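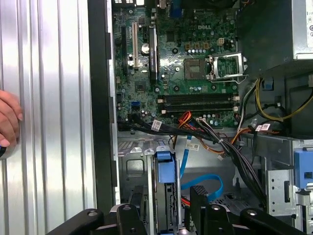 Stripping an old Dell tower, keep or bin the parts?

gashaw_spares
Got this Dell off a neighbour who was clearing out a spare room. Side panel is off, processor is out and the bracket is still flipped open. Before I go any further I want to know what is worth keeping. My plan was to save the power supply, the memory if there is any life in it, and the SATA cables, and take the rest to the tip. Is the board worth anything to anyone without a processor?

konden707
Close the bracket before you do anything else. If something drops on that socket the board is scrap. Put a plastic cap over it if you have one.

After that, unplug the small four-pin power connector near the top of the board, then the big one. Don't pull on the wires, press the clip and pull on the plug.

hillov_shed
Is it the sort with pins in the socket or holes? Makes a difference to how careful you need to be. Either way I'd shut it.

Board on its own, you might get a few quid for it. I sold two last May and the postage ate most of it.

gashaw_spares
Haven't looked closely enough to say. Bracket is shut now. Haven't got a cap so I've put a bit of clean card over the top and taped it to the metal, well clear of the socket.

mrs_t_allotment
I'd leave the board where it is and sell the whole case as a base unit. People want them for parts and you don't have to take out a single screw. The blue handles for the drives are the bits that always snap on these, and they are a pain to find on their own. I paid more for one of those than for the drive that went behind it.

konden707
Don't agree with that. Nobody near me collects, and a full tower costs a fortune to send. Strip it and post the small bits.

mrs_t_allotment
Collection only, then. Mine went the same evening. Depends where you live I suppose.

oldfen
Keep the coin battery out of the general rubbish whatever you do. Most supermarkets have a box for them. If you are keeping the board, put a new one in, they cost next to nothing.

I'd be wary of the power supply. Dell used their own shape in some of these and it won't always go in a normal case. Measure it before you promise it to anybody. And don't open it up, even unplugged.

gashaw_spares
Wasn't going to open it. Thanks for the tip about the shape though, I'd assumed it would fit my other case. Will get the tape measure out tonight.

What about the cables? There's a thick bundle of black ones running across the bottom of the board with labels on, and a bright blue SATA one further down.

hillov_shed
Keep the SATA ones, they're always handy. Take a photo of where everything goes before you pull it — you think you'll remember and you won't. I leave the labels on too, the part number helps if you want to sell them later.

oldfen
Agree on the photo. I've got a shoebox with 100 screws in it and no idea what half of them came out of.

konden707
Freezer bags. One per machine, write on it in marker.

gashaw_spares
Update. Measured the power supply and it is too narrow for my other case, so that stays where it is. I'm now leaning towards selling the lot as it stands, collection only, and just keeping the blue cable. Will put it up tomorrow and see if there's any interest.

konden707
Take the memory out first at least, if there's any in there.

mrs_t_allotment
Say in the advert that there's no processor. I forgot once and had a man stood on my doorstep arguing.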